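Ornura weekly tablet organiser with reminder base

Last updated: 2025-01-19
Reading time: 3 minutes
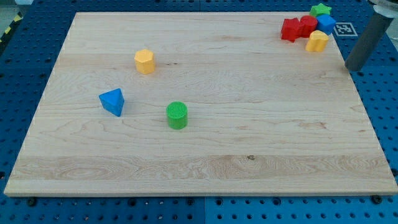
The Ornura is a seven-day tablet organiser that sits on a small reminder base. It is made for people who take several medicines a day at home, including those living with a long-term liver or kidney condition where doses are spread from early morning to bedtime. It can also be filled by a relative or carer once a week.

Each day has its own lift-out tray with four compartments: morning, midday, evening and night. The trays can be carried separately, so you can take a single day with you to a clinic appointment and leave the rest at home. The lids click shut and are marked in large raised letters as well as print.

How the reminders work

You set up to four times a day using the dial on the front of the base. When a dose is due, the base lights up and sounds a soft chime. The chime repeats every few minutes until you lift the tray and put it back. If you don't hear well, you can switch the sound to the louder setting or plug in the Harju vibrating pad, which goes under a pillow or chair cushion and is sold separately.

The base does not need the internet, a phone or an account. It keeps the time during a power cut as long as the batteries are fitted.

The organiser cannot tell whether you have swallowed your tablets. It only records that the tray was lifted.

What fits

Each compartment holds roughly 40 small tablets or fewer large capsules. Medicines that must stay in their original packaging should not be moved into the trays. This includes some tablets that spoil in damp air and any that dissolve on the tongue. Ask your pharmacist before you fill it for the first time, and ask again when anything on your prescription changes.

Liquids, powders and patches are not suitable. Medicines that need to be kept in a fridge should stay there.

Filling and cleaning

Fill the trays on a flat surface in good light, one medicine at a time. Keep your prescription list beside you and check each day against it before closing the lids.

Wash the trays by hand in warm soapy water and leave them to dry fully with the lids open. Do not put them in a dishwasher. Wipe the base with a barely damp cloth after unplugging it.

Safety

The lids are easy to open and are not child resistant. Keep the organiser where children and pets can't reach it. If you share a home with someone who gets confused about their medicines, look at the locking version, the Ornura Key, which opens only the compartment that is due.

If you miss a dose, follow the leaflet that came with the medicine or ring your pharmacy. Do not double the next dose unless you have been told to.

Specification

Trays: seven, plus one spare
Compartments per tray: four
Width of base: 169 mm
Weight with empty trays: 900 g
Power: mains adaptor supplied, AA batteries for backup (not supplied)
Guarantee: 2 years on the base, one year on the trays

In the box

Base, eight trays, mains adaptor, printed guide in large type, a sheet of stickers for labelling trays with a name or time.

Ordering and returns

The organiser is stocked by Rorkia and can be posted anywhere in the UK. You can also collect from the Clarnley shop, where there is one on the counter to try. Unused organisers can be sent back within the period shown on your receipt. We can't take back trays that have held medicines, unless they are faulty.

If you have a long-term illness you may be able to buy the organiser without paying VAT. Fill in the declaration form when you order.

The locking version is out of stock until May. Spare trays and adaptors are available now.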